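Clearing the Front Room Table

In January the household at Drurnstead adopted a written policy on the front room table. The policy was drafted by the undersigned and reviewed by Ehsan, who requested one amendment concerning newspapers. It provides that the table is to be cleared every evening by 9:30, and that any item left on it must either be returned to its proper room or assigned one.

Compliance during the first weeks was uneven. Mail was the principal difficulty and has since been moved to a tray by the door, purchased for 34 dollars. Keys followed the mail. Library books now go directly to the shelf in the hall, where Mitra has kindly given up the lower half.

A smaller group of belongings has proved harder to place. Toys are brought down in the morning and do not readily go back up. Glasses cases present a related problem, as each member of the family prefers to find one within reach. 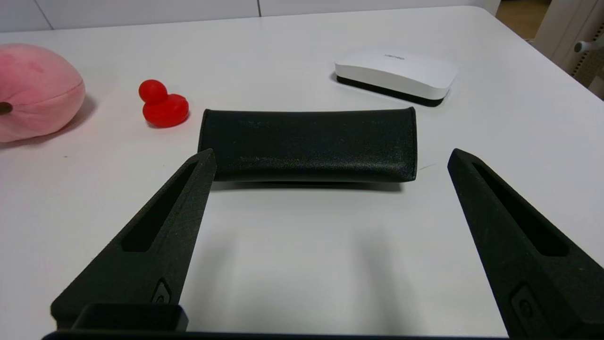

On the white table: a black case, with a pink plush toy and a red rubber duck farther back.

The duck has been assigned to the upstairs bathroom. A decision on the plush toy is deferred until Miroslava has been consulted. Readers who maintain a similar arrangement at home are invited to write in with their own rules, particularly on the subject of chargers.

Niloufar Asadi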